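# Coria hand-held gripper, two-finger, sold in pairs

Reviewed for the Ustgate equipment list by Clive Rowbotham. Last changed July 21, 2018.

**Status: available, with a restriction. Read the fault section before ordering.**

The Coria is a two-finger gripper worked by hand and used for recording grasping tasks away from the bench. The maker's sheet calls it "maintenance free." I have had a pair apart on my desk for most of the spring and I would not use that phrase.

## The fault

Unit 620 came back with one finger that would not open all the way. The person using it had squeezed harder to make up for it, the finger let go all at once, and she got a pinched thumb. No broken skin, but she dropped the tool. The log for that session showed a normal opening width the whole time, and that bothers me more than the thumb does. If the finger is stuck and the reading says it is open, the reading is no use as a warning.

Yordanov, who supply the units, put it down to dirt in the finger mount. I cleaned the mount and the finger stuck again after 1,181 cycles on the test stand. They then suggested that the side screws had been overtightened. Maybe so – but they were at the factory setting when the box was opened, and I have asked twice for the torque figure without getting one. 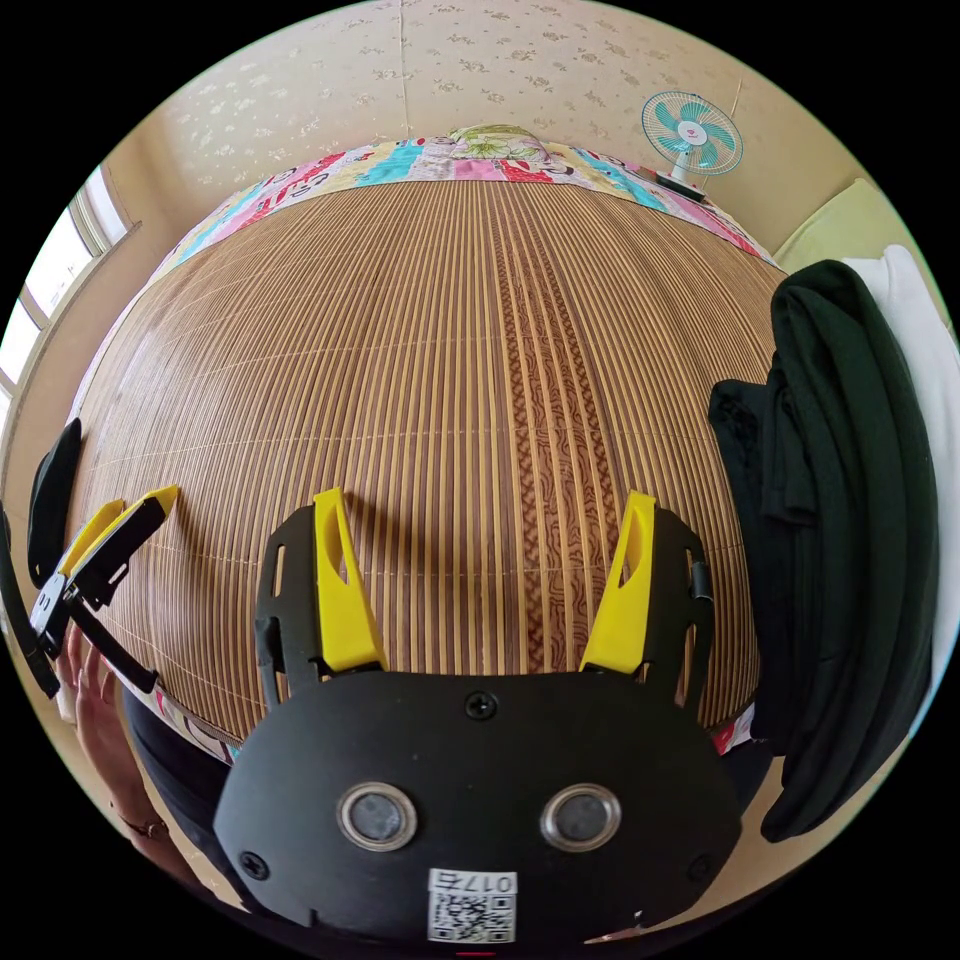
Their third answer was a firmware update. I have installed it. It changes how the width is smoothed in the log, so the plot looks cleaner, and I can't find anything in it that would free a stuck finger. The release note says "improved finger reliability." I would like to know how that was measured.

## What we ask of users until it is fixed

- Open and close each finger set 9 times before starting. Any drag, stop and send it back.
- Keep your other hand clear of the fingers and mounts while squeezing.
- If a finger sticks, let go of the trigger. Do not force it, and do not pry it with a screwdriver.
- Use the wrist strap if your unit has one. A dropped gripper needs its width check done again.
- Write down the unit number and what you were gripping. "Stopped working" doesn't help me.

## Parts and returns

| Item | Supplier | Notes |
|---|---|---|
| Finger set | Yordanov | Replace in pairs only |
| Finger mount, revised | Yordanov | Promised for October, not seen yet |
| Mount, third-party | Mokico | On trial, 2 units fitted |

The Mokico mount has a looser fit and has not stuck so far. It also lets the finger wobble a little, so I'm not ready to recommend it for anything where the width matters. Two units is a small trial, and their sales page makes a lot more of it than I would.

Returns go to the Ustgate stores counter with the battery taken out. Please don't clean the unit first. I need to see what is in the mount.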